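3. Gathering the demonstrations

3.1 Station and task

All demonstrations in this paper come from one station, which we call Stomstead. It has two arms with two-finger grippers, one table in front, one table behind, and a long conveyor belt that stands on the front table. The task is simple to say. One arm takes a soft toy from the table and places it on the belt. The other arm waits over the belt and takes the toy when it comes near. We chose this task because it needs both arms but does not need strong force, and a failed grasp does no damage to the toy or to the gripper.

An operator controls both arms with a pair of hand devices and sees the station with his or her own eyes. The head camera is used only for the learning system. At first we let the operators look at the camera picture on a screen, as was done in our earlier Bundia set, but they became slow and tired and the motions had many small stops. When they look at the real table the motions are smoother. The price is that an operator may use information which the camera does not have, for example the depth behind a gripper finger. We return to this problem in Section 5.

Figure 1 gives two camera views from the same occasion. They belong to the part of the set in which the background objects are present. 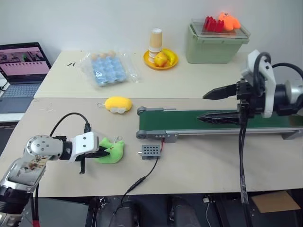

The first question in gathering was how to divide an episode into examples. We cut each episode at the moments when a gripper changes its state, and we keep a short margin on both sides of the cut. A segment therefore has one clear purpose, such as approach, grasp, carry, or release. The label is given by hand after the recording, by a person who was not the operator. This person sees the camera view only, so that the labels depend on what the learning system also can see. With the lime-green toy held in the left gripper and the right gripper standing open over the belt, the labeler writes "hold" for one arm and "wait" for the other, and these two labels are stored separately. In an early version we had one label for the station as a whole, and it did not work well, for the reason that the arms are rarely in the same phase. The small yellow toy lying near the seam of the tables gets no label in such a segment. It may be the object of another episode, but a toy that is not being handled is treated as background.

3.2 Objects in the background

Many sets of this type are recorded with a clean table. We did the opposite for half of the episodes and kept ordinary things on the rear table: a plate with fruit and paper cups, an egg carton in a plastic bag, a storage box with some toys on its lid. These things are never touched in the task. Our idea was that a policy trained only with a clean table may learn to go toward any spot of strong color, and a banana or an orange toy is a good test of this. The position of the background objects was fixed within a session. Between sessions it was changed by the operator, without a plan. We admit that a plan would be better, and the later Zamton sessions follow one.

The laptop at the side was left open in all sessions. In the first training runs we worried that the policy would use the screen as a clue, so we trained one model with the laptop area masked and one without the mask. The difference between them was small and went in no clear direction. All results below are without the mask.

3.3 Procedure of a session

A session has 16 episodes and is done by one operator. Before the first episode the arms go to the home position and the operator makes one free motion with each arm, which is not recorded. Then the toy is placed by a second person, who also starts the belt. We asked this second person to vary the angle of the toy as well as its place, and to sometimes choose a place which is not comfortable for the left arm. Episodes with an uncomfortable start are longer, but they contain many corrections, and corrections are what the system misses most if all the demonstrations are perfect.

The toys are different in how they behave under the fingers. A long soft toy bends and can be grasped almost anywhere. A round one turns away if the fingers close too high - the operator then has to open, go back, and come again from a lower position. We kept these second attempts in the set. Only when the toy fell to the floor was the episode stopped and repeated.
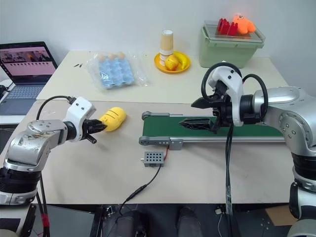

In total we gathered 288 episodes in 18 sessions with 5 operators. Three of the operators had used the hand devices before, and the other two learned them during one afternoon. We expected that the episodes of the new operators would be less useful. The training did not confirm it. Leaving them out made the policy a little worse on the round toys, maybe again for the reason of corrections.

We also discarded 7 further episodes in which the clock of the wrist signal and the clock of the camera were not in agreement. The fault was found on a Friday by M. Mathebula and came from a setting in our recording software, Pruvost. All sessions after this were checked before the operator left the station - it takes one minute and we recommend it to every group that gathers data in a similar way.

3.4 What is stored

For each time step we store the joint positions of both arms, the opening of both grippers, the head camera view, and the two labels. The belt speed is not stored. We thought it was constant, and later found that the second person had changed it in some sessions to help the operator. The sessions concerned cannot be identified now with certainty, so we treat the speed as unknown in all of them. The policy must estimate it from the motion of the toy, and in Section 4 we show that this is possible for slow belts and difficult for fast ones.

Reader comments (3)

tamsin_k
Was the label agreement between two labelers ever measured? "Approach" and "wait" seem easy to mix when the arm is almost still.

Mpho Mathebula
Only on one session, and you are right, it was mostly these two that were mixed. We now call it "wait" when the arm stays still until the next gripper change. I will add the table in the June version.

rdv
Please store the belt speed next time. We made the same mistake and had to record everything again.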